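Thread on fixing foam letters to black cloth, for anyone doing a stall or display board this July. 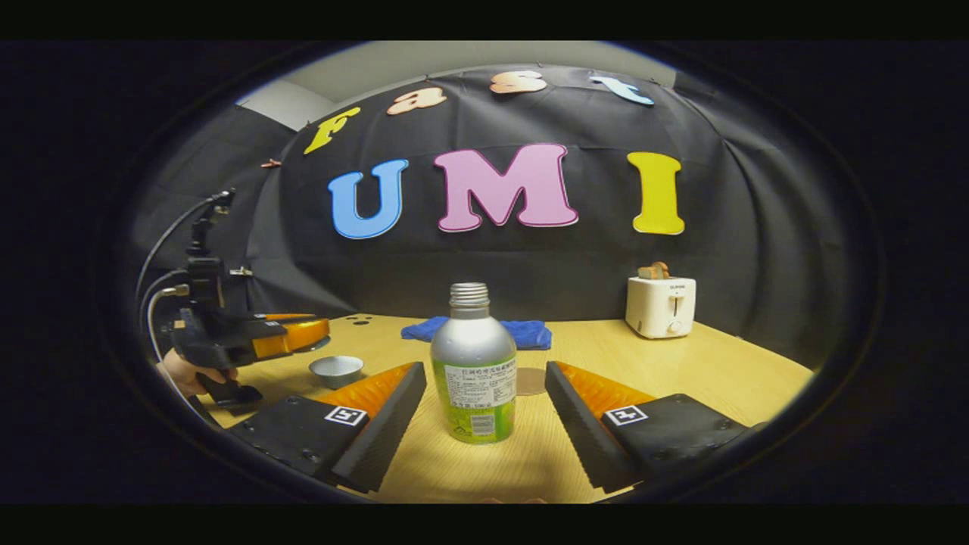 Backdrop behind the table, letters up. "Fast" on top, "UMI" below.

1/ Lower row first. Those three letters are larger, and the M goes on the centre line. Space the U and the I outwards from it.

2/ The top row follows a curve to the eye at close range. Check it with a string line from further back before moving anything.

3/ Fixing: double-sided foam tape failed on this sort of cloth within 2 hours when I tested it at home. Dressmaking pins through the back, 2 per small letter, 5 for anything wide like the M.

4/ Colour. Yellow and bright blue read well on black. Peach is softer but fine. I would avoid dark green or purple altogether.

5/ Iron the cloth before hanging. Creases shift the letters once it is under tension.

6/ Table: plain wood, no cloth over it, with a folded blue towel and a round tan mat among the things on it. A patterned tablecloth competes with the lettering.

7/ The aluminium bottle has a lime-green label around its lower body. Keep it in front of the towel and clear of the mat.

8/ Erlinda Cabanatuan asked about glue. It marks the cloth and the letters can't be reused. Pins.

9/ Letter templates to follow once I have redrawn the lower-case a.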